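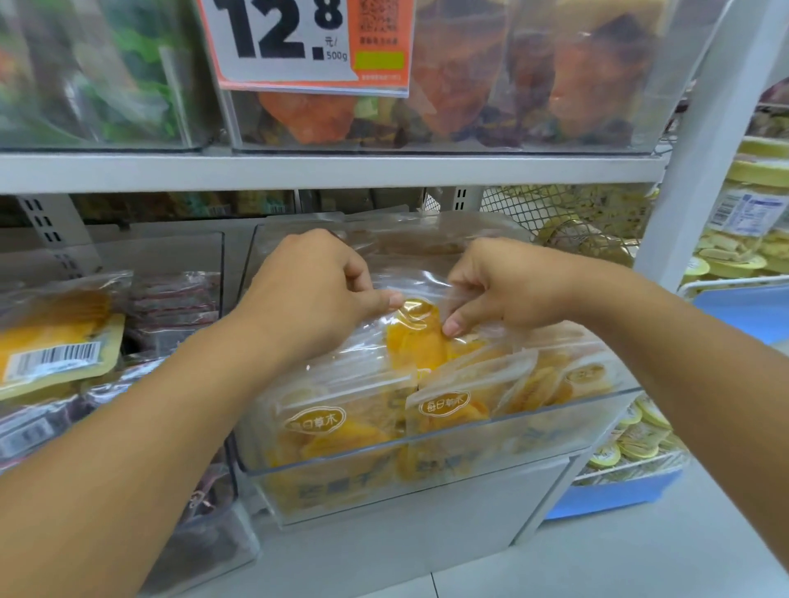
Vol. 14, No. 2, p. 439

3.2 Self-service bins and the filling of the bag

Figure 1. Filling a clear bag at a dried fruit bin. The bin holds individually wrapped packs; the price sign on the upper shelf gives a price per 500 g.

The second part of the study concerns goods that are sold by weight but wrapped one piece or one small portion at a time. Dried fruit is the leading case in the stores we visited. The shopper takes a thin plastic bag, opens it over the bin, puts in as many packs as are wanted, and has the bag weighed. Figure 1 shows a bag held open with both hands over a bin of this kind, with a slice of dried mango in it. Many packs in the bin carry the same brand mark, 每日草本, and the yellow pieces visible on the packs allow a shopper to tell what is inside without reading the name of the product.

Observations were made in two stores, referred to by their project names, Ollwood and Kazmi. Both place dried fruit in clear acrylic bins on open shelves. A total of 408 purchases from the bins were recorded during April. A purchase was counted from the moment the shopper opened a bag until the bag was closed or set down. Purchases in which a member of the store staff filled the bag were left out, as were those in which the shopper returned all of the packs to the bin. Observers used the Prereck recording sheet, which has one line for each bag and separate columns for the type of fruit, the handling of the bag, and any return of packs to the shelf.

Opening the bag was the step that most often slowed the shopper. The film is light and its two sides cling together, so both hands are needed to find the edge and pull the mouth apart. Once it is open, one hand must be freed to pick up the packs, and the mouth tends to fall shut again. Shoppers dealt with this in different ways. A large number rested the bag on the pile and held one edge up. Others gathered several packs in one hand first and opened the bag afterward. Shoppers who came in pairs often divided the work, one holding and the other choosing. The height of the shelf mattered as well. At lower bins, shoppers could reach down into the pile with the bag hanging freely from the other hand. At upper bins the bag was usually held against the front panel.

The wrapping of each portion changes what the bag is for. With loose fruit, the bag is the only thing between the food and the shopper's hands, and stores provide scoops or tongs for that reason. With wrapped packs, the bag serves mainly to keep the goods together on the way to the scale. Shoppers handled the packs freely, turned them over, and put back those they did not want. The same behavior was rare at the loose nut bins described in Section 3.1. The added layer of film is a cost to set against this convenience, and the question of waste is taken up again in Section 5.

Price signs also affect how much is taken. The sign in Figure 1 reads 12.8 元/500g, a form used widely for goods sold by weight. It tells the shopper nothing about the price of a single pack. In short interviews held after the bag had been weighed, shoppers commonly said that they had judged the amount by how full the bag looked. Several reported that the total was higher than they had expected, and a smaller group said that they would like to see the weight of one pack given on the sign. Shoppers who bought from more than one bin at the same price often mixed the packs in one bag, a practice that both stores allow.

Two limits should be noted. The Irkard scale used at Ollwood stands at the end of the dried fruit aisle, while at Kazmi weighing takes place at the checkout. Shoppers at Ollwood could therefore learn the total and go back to the bin, and the returns recorded in the two stores are not directly comparable. In addition, the recording sheet gives no place to note the size of the bag. Bags at Kazmi are larger, and we cannot rule out that the size of the bag itself led shoppers to take more. The results by store are given in the section that follows, with purchases of mixed packs shown separately.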